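Coaching Course, Unit 4: Two-Leg Cup Ties
Notes prepared by Maj-Britt Grønli

A two-leg tie is one match of 180 minutes with a long break in the middle. Players know this, but many still treat the first leg as a league game. Start your planning with the total score and work back from there. 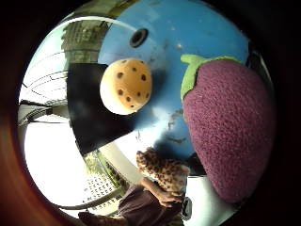 Away goals no longer count double in most competitions. Check the rules of your own cup before the first leg, including what happens if the total is level. Some go straight to penalties with no extra time.

First leg at home. The usual mistake is to chase a third goal late when leading by two. In the Taltuvent tie we studied in March, Warness led 2-0 at home, pushed both fullbacks forward and gave up a goal on the break. They lost the return 3-1 and went out 4-3.
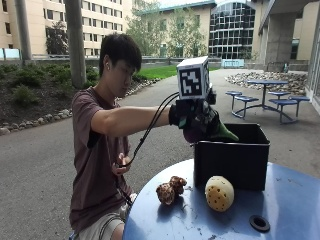 When should a team that is ahead start to slow the game down?
Most coaches wait until the last 15 minutes of the first leg. Before that, keep pressing as normal, but hold one fullback back when the other goes forward.

Second leg away. Expect the home side to start fast. Keep the ball in their half where you can, and take your time over throw-ins without earning a card. A player who was booked in the first leg may be one card from a ban, so have that list with you when you pick the team.

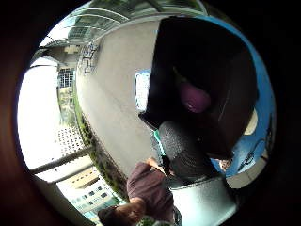 Substitutions. Save at least one for extra time if it is played. Decide on your penalty takers before the trip and tell them. Goalkeepers should see video of the other side's takers the night before.

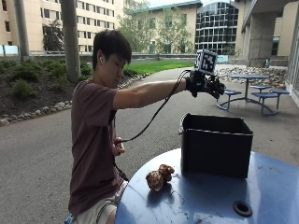
Eun-ji Wi pointed out that a fixed list of takers can go wrong if three of them have been substituted by the end, and suggested naming 7 players instead of five.

For next time: read the Yook match report and write one page on how you would set up for the return leg, trailing by a goal. Bring a team sheet.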